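Safety rules and working habits for our PC teardown cell
Prakano project, spring report, section 3
Written up by Tzu-hsuan Mak

So I got the job of writing the rules part, which I figured would be the boring part, and it ended up eating most of May. Our arm takes parts out of old desktop towers, and the lab at Pretville wouldn't let us run it on anything with a processor in it until we had a written procedure.

Rule one is power. The tower gets unplugged, the power button gets held down, and then it sits for 60 seconds before anyone reaches in. 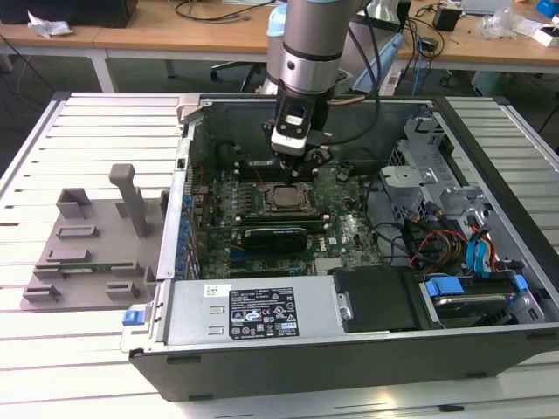

Rule two is speed. We cap the arm at 40 percent while we're teaching points and one person keeps a hand on the stop button the whole time – no phone, no notes, no coffee. Dranness (the other team) let one person do both jobs and we copied that at first. I didn't like it, so now it's always 2 people.

Rule three took the most arguing. Near the CPU socket the fingers stop above the board and wait for a person to okay the next move.

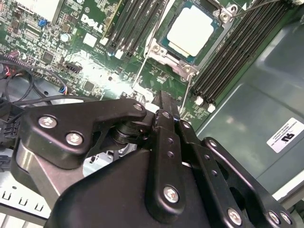

I wanted the same pause for the memory slots too, but it made every run so slow that we dropped it. I'd still put it back for new students! The signed checklist lives in the Tsakiris binder by the door.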